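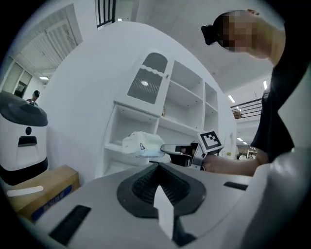
3. Tracking a hand-held gripper from wrist-camera video

3.1 Why the pose has to be estimated
A hand-held gripper has no joint encoders. Its pose at each moment must be recovered from the wide-angle camera mounted on it, and that recovered path is what the policy later learns from. In the Alden pipeline this is done by Tendine, a visual-inertial tracker. Its output is one pose per image, with a validity flag.

3.2 Static and moving parts of the view
A tracker assumes that most of what it sees does not move. Three sources break this assumption:

a) The gripper's own housing and fingers. They are fixed, or nearly fixed, relative to the camera, and features found on them report zero motion. Mask them before feature detection.
b) Other people and other grippers. A forearm close to the lens can cover a large share of the view. Robust estimation removes most of the bad matches but fails if they form the majority.
c) Soft items such as plastic bags. They deform when touched and should not be used as landmarks.

Railings, shelf edges and column edges are good sources of features. Repeated bars are less good than they look, as one bar matches its neighbour well. Use a ratio test and reject matches with more than one strong candidate. Plain white panels give almost nothing.

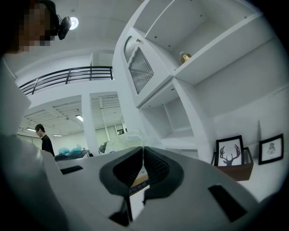
Figure 3.1. Wrist view with both fingers nearly closed. Railing, shelving and small framed pictures lie outside the housing mask.

3.3 Lens model
Use the fisheye model. The pinhole model with radial terms does not fit near the rim, where straight bars appear strongly curved. Discard features in the dark border.

3.4 Fiducial tags
A printed tag on a gripper, seen by a second camera, gives a relative pose between the two devices. Bouchard fuses this as a loose constraint with a Huber loss. A tag seen at a steep angle has two near-equal solutions; keep the one closer to the predicted pose.

3.5 Worked case
Sequence length: 872 images. Valid poses after masking: 498. The longest gap between valid poses was 17 images. Gaps of 2 images or fewer are interpolated; longer gaps split the sequence. Do not interpolate across a split when exporting to Govach.

Exercise: repeat the run without the housing mask and plot estimated speed against image index.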